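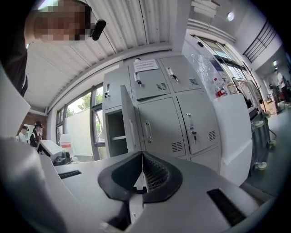

tansy_lane replied:
the 359 thousand is for the whole of Skollard Rec, not just the pavilion. Read page two of the budget paper. Everyone's quoting it as if it's all going on a roof and some paint.

bramblefoot wrote:
OK but even so. Pavilion gets the biggest slice, then paths, then whatever is left for the play area. Which is the bit people asked for. The swings have been chained up since before Easter.

tansy_lane wrote:
They're not chained up, one pair is. Baby swings are fine, we were on them Sunday.

bramblefoot wrote:
Fine, one pair. Still the wrong way round.

oddsocks_brostine wrote:
Coming in from the Brostine end. Has anyone actualy seen the opening hours they're proposing? Pavilion shut two weekday mornings, no evening bookings in winter. So you do up a building and then lock it. My lot use it for a toddler group and we've had no letter, nothing, heard about it on here.

kettle_on wrote:
Letter went to "regular hirers". Guess you have to hire it under your own name. Ours came, I'll type out the main bit:

Bookings to move to Zestano (the online thing) from the autumn. Hire rates reviewed. Existing groups get first refusal on their slot if they reply by the end of July.

That's all it says. Two paragraphs and a phone number that rings out.

oddsocks_brostine wrote:
Thanks. End of July!! Half the group is away.

pigeonpost wrote:
Reply anyway, even just one line. The same thing happened with the bowls lot and they lost the Thursday because the form came back late. You can argue the rates afterwards.

Also the petition is at 869 now. Was stuck for ages, then the school gate people got hold of it.

greybeard_23 wrote:
869 signatures asking for what though. I've read it twice. It says "save our rec". Nobody is closing the rec. I signed the one about the toilets, I won't sign this.

pigeonpost wrote:
It says save the rec as a staffed park. Staffed being the word. At the moment there's someone on site every day who unlocks, picks up glass, tells kids off the roof. In the draft that goes to a van that comes round. That's the saving, it's in the table at the back.

greybeard_23 wrote:
Then put that in the title. People skim.

pigeonpost wrote:
can't edit the title once it's live. Yes I know.

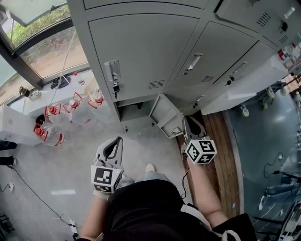
Grey lockers, one door open.

mrs_hedge wrote:
Re the van. Other parks on that side of town have had it for a while, and the bins are worse but the grass is no different. So depends what you care about. I'd sooner have the swings mended and a van than what we've got now, sorry. Somebody on site hasn't stopped the glass either.

bramblefoot wrote:
Hmm. Disagree but fair. The glass gets picked up by nine most days. With a van it'll sit there till whenever.

tansy_lane wrote:
Has anyone asked what Kalniņš quoted for the play area? They did the last survey, the one with the rubber surface. It was meant to be attached to the minutes and the link goes to a blank page for me.

kettle_on wrote:
Blank for me too. Works on my phone for some reason?? Sixteen items, most of it "monitor". Only the climbing net and the swing pair are down as replace. No prices, they've been taken out.

tansy_lane wrote:
Of course they have. Can you paste the bit on the surface

kettle_on wrote:
"Lifting at north edge, trip risk low, monitor." That's the lot.

mrs_hedge wrote:
low! My grandson went flat on his face on it.

lower_gate wrote:
New here, live opposite the bottom entrance. Does anyone know if the path money covers the lighting down our side? It's pitch black from the gate to the courts and people come off the 23 bus and walk through it. I've written in, got an automatic reply.

greybeard_23 wrote:
No lighting in it. Resurfacing only, top path, from the car park to the pavilion. Bottom path was in last years draft and dropped.

lower_gate wrote:
So the path that's already OK gets done and ours doesn't. Right.

bramblefoot wrote:
Top path is not OK, try it with a wheelchair. But yes yours needs lights. Put it in writing again and say "bus stop", they have to log it under safety then, or they used to.

oddsocks_brostine wrote:
When's the meeting, I've seen two dates

pigeonpost wrote:
Drop-in is Fri 1 July, at the pavilion, from four till seven. You can just turn up. The proper meeting where they vote is later in the month, town hall, and you need to register to speak. Three minutes each. Don't all say the same thing, last time six people in a row did the toilets and the chair cut it off.

mrs_hedge wrote:
The toilets needed doing!

pigeonpost wrote:
They did. They got done. Not my point.

greybeard_23 wrote:
I'll go and ask about the van. If they can tell me how often it comes and on what days I'm half way to being OK with it. If it's "as required" then I'll sign your petition, bad title and all.

oddsocks_brostine wrote:
I can do hire rates, if kettle_on brings the letter?

kettle_on wrote:
Will do. Can only get there for half five. Is the side gate open or do we have to go round by the car park

pigeonpost wrote:
Round by the car park. Side gate sticks.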